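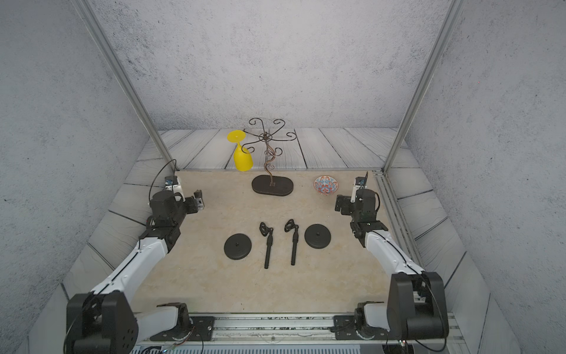
*Light gray plank floor, beige top*

**Steering cable stiff on a 20 ft Skarum, replace or grease?**

Bought a 20 ft Skarum last November, been on the trailer all winter. Wheel turns fine to port, to starboard it's like stirring cement. Disconnected the cable from the outboard and the motor swings free by hand, so its not the tilt tube I think. Helm is a Dimevau, original as far as I know. Can I get grease in the cable or is it done? Launching in 6 weeks, would like not to pull the whole console. Also no idea how to measure for a new one, the numbers on the jacket are gone.

Posted by skolleck_bay, 12 Mar 2018

---

**Aurelio Quintero**

Cable. Don't bother greasing it, the jacket is sealed, whatever you pump in at the end stays at the end. Once water gets in and the core rusts thats it. Had one loosen up for 2 trips and then lock solid coming into the Becerra ramp with a crosswind. Not fun.

Measuring: center of the wheel to the gunwale, down the side to the transom, then over to the middle of the tilt tube. Add 6 inches for each 90 degree bend. Round up to the next foot, never down. Mine came out at more than 12 so I bought a 13.

Tie a string to the old one before you pull it out. Clean the tilt tube while its open, wooden dowel and a rag, then marine grease on the ram.

---

**Getsemaní Ibarra**

Agree w/ Aurelio but check the helm first. Cable off the helm, spin the wheel. Still stiff to starboard = helm is worn, and a new cable wont fix it. I swapped mine without checkng and had to order twice.

---

**rodholder_ed**

mine did this, just pulled harder. still going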